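The Lover of Mapplebeck
Book 2 in the Dostomora series

Paperback, 448 pages
Publisher: Iltero
In stock, ships Monday to Friday

The river has gone down, and the town of Mapplebeck is counting what it lost. The bridge is gone, the bank is shut, and the ferryman's daughter has come home after nine years away with a child and a new last name.

She wants to sell her father's boat and leave before winter. Then a packet of letters turns up under the ferry house floor, all signed Lover and all mailed from Dostomora, a city her father said he had never visited. Someone in town knows who wrote them, and someone has been paying to keep the ferry house standing.

The second novel in the series picks up three months after the flood that ended book one. It can be read on its own, but the first book explains the quarrel over the ferry rights.

This edition includes a map of the river, a family tree and the opening chapter of book three, due in September.

Item number: 1212
Also available: hardcover, large print, e-book
Book clubs ordering 20 or more copies get free shipping. Call the store for orders over 100. 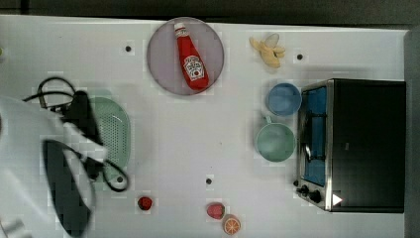

Reading group notes are printed at the back of the paperback, with questions for each of the four parts. The kitchen chapters in part two get the longest set. Groups that like a table to go with the book can keep it as simple as a ketchup bottle on a lavender plate and a toy banana with its peel open, and spend the evening on the letters. The notes give away the ending, so finish the book first.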